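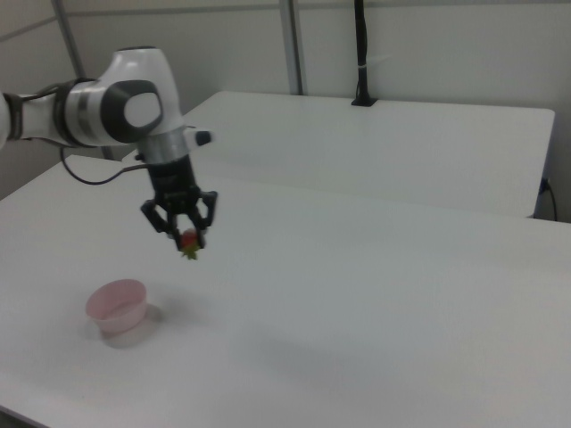 Grip creep is a fault in parallel grippers where the two fingers keep closing, very slowly, after the arm has been told to hold. Also called soft crush. Mostly reported with ripe fruit, bread dough and other things that give way under load. A strawberry held between two fingers over a table, leaves pointing down, is the usual test piece, with a small bowl nearby as the drop target. Damage is often missed at first, the bruise shows up later.

Background
First written up at the Meltholm test kitchen in Lirnemstead by Kourosh Mousavi, who was running pick and place trials on soft fruit. In one batch of 40 berries, 20 had flat spots on both sides. No alarm, no error in the log. The controller showed "hold" the whole time.

Cause
Disputed for a while. Mousavi blamed the finger pads. Soudabeh Tehrani later traced it to the force loop: fruit softens under the fingers, measured force drops, the controller closes a bit to get it back, fruit softens more. Repeats untill release. Worse on long holds, over 4 seconds. Cold fruit much less affected.

A second cause, known as the Kerr fault, is a position sensor that drifts as the gripper body warms up. Looks the same from outside. Different fix.

Safety
Low risk with fruit. Not low with hands. The same loop will keep squeezing a fingertip, and a person pulling away can make the force reading jump around. One pinch injury recorded at Meltholm in September, minor, during cleaning with power on. The stop button worked but the fingers stayed closed, had to be opened by hand.

Prevention
Lock finger position once contact is made. Cap hold time at 2 seconds for ripe fruit. The Mitier controller has a position lock setting but it is off by default, and gets reset to off after a firmware update. Check it again after every update.

See also: drop fault, force control, gripper release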